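Warum ist im Sieb eigentlich ein Loch neben dem anderen?

Neulich habe ich Nudeln gekocht, und als ich sie abgegossen habe, ist mir eine Frage eingefallen: Wer entscheidet im Sieb, was durchdarf und was nicht? Die Antwort ist ganz einfach — die Größe! Alles, was kleiner ist als die Löcher, rutscht durch. Alles, was größer ist, bleibt liegen. Wasser passt fast überall durch, eine Nudel nicht (außer sie ist sehr dünn und erwischt genau das Loch, das passiert mir bei Spaghetti dauernd).

Siebe gibt es in ganz vielen Größen. Mit einem kleinen kannst du zum Beispiel Teeblätter auffangen oder Puderzucker über einen Kuchen rieseln lassen. Mein liebstes habe ich vor 7 Jahren auf dem Flohmarkt in Pirkow gekauft, und ich benutze es immer noch fast jeden Tag.
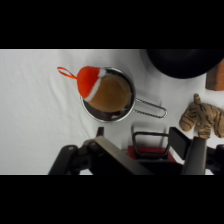 Gesiebt wird aber auch draußen. Im Kieswerk rüttelt man Sand und Steine über große Siebe, damit sie nach Größe getrennt werden. Und der Boden im Wald arbeitet ganz ähnlich: Wenn es regnet, sickert das Wasser durch Sand und Kies, und viele Schmutzteilchen bleiben dabei hängen.

Willst du das selbst ausprobieren? Misch in einer Schüssel Sand, Kieselsteine und getrocknete Erbsen. Nimm dann 2 Siebe, ein grobes und ein feines. Zuerst schüttest du alles durch das grobe, danach den Rest durch das feine. Was liegt jetzt wo? Mal es auf!

Und noch eine Knobelei zum Schluss: Salz, das sich im Wasser aufgelöst hat, kriegst du mit keinem Küchensieb wieder heraus. Die Teilchen sind viel zu winzig. Lass das Salzwasser auf einem Teller ein paar Tage auf der Fensterbank stehen und schau nach, was übrig bleibt.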